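Reading time: 3 min

Section 4. Setting up and keeping the litter corner

This section covers the tray, the pellets and the bin that goes beside them. It was last revised 2025-06-12. The pack your tray came in may promise a fortnight without odour. We wouldn't plan your cleaning around that.

4.1 The bin

1. Choose a bin with a wide, round opening. Pedal lids look clever in the shop, but you'll have a scoop in one hand and a bag of pellets in the other.
2. Line it before you start. Fold the top of the bag well over the rim and leave the extra hanging down the outside.
3. Press the liner down to the bottom with your fist. If it balloons up, let the air out and try again.
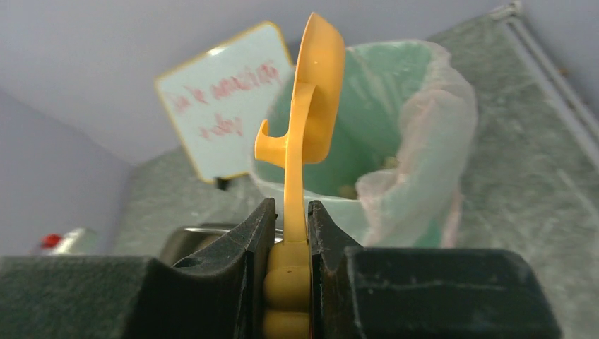

4. Keep the bin close to the tray, within arm's reach but out of the cat's way in and out. The Bemton leaflet recommends a full metre between the two. We tried that and mostly got a metre of pellets to sweep.
5. Small plastic bits that turn up on the floor (broken toys, clips, hooks) can go in the same bin if they're past saving. Check them first. Cats chew things, and a missing end is worth knowing about.

Note: Scented liners are sold for this job. They smell of scent and litter. Plain ones cost less.

4.2 The tray

6. Set the tray on a hard floor. Stone or tile is easiest to sweep, though a veined or speckled floor will hide crumbs very well, so don't trust a quick look from standing height.
7. Wipe the rim and inner walls with warm water and a little dish soap. Dry with an old towel before filling.
8. Pour the pellets in slowly from low down. The Grakach sheet says to level them off "for even performance". Go ahead if it pleases you. The cat will have its own arrangement by evening.
9. Stop well short of the rim. More depth doesn't buy more days, whatever the back of the bag suggests.

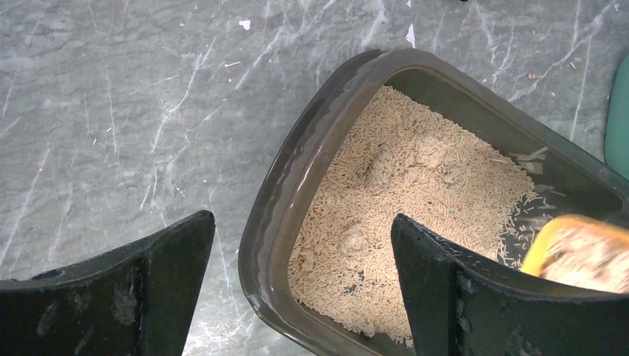 Fig. 2. Pellet litter in a dark plastic tray, with a few stray bits on the floor.

Caution: Don't tip used pellets down the toilet, even if the bag says they are flushable. They swell, and your pipes haven't read the bag.

4.3 Daily and weekly care

10. Scoop once a day. Twice if you have two cats.
11. Sweep outward from the tray, then go back along the rim, where pellets like to sit. A stiff hand brush works. The Skolurska mat (part 536) catches part of the scatter, but you still have to empty the mat.
12. Tie off the liner and take it outside before it's heavy. Thin bags split at the bottom first, generally over carpet.
13. Empty and wash the whole tray every week. Skip the bleach. Hot water and soap will do, and any colour change in older plastic is only wear.

Note: Coloured specks in some pellets are advertised as odour crystals or freshness grains, depending on the maker. We noticed no difference between bags with them and bags without. Buy whichever your cat will use.

If the tray cracks or the rim lifts, replace it. Glue leaves a rough seam that is hard to clean. For replacement trays, quote part 731 when ordering.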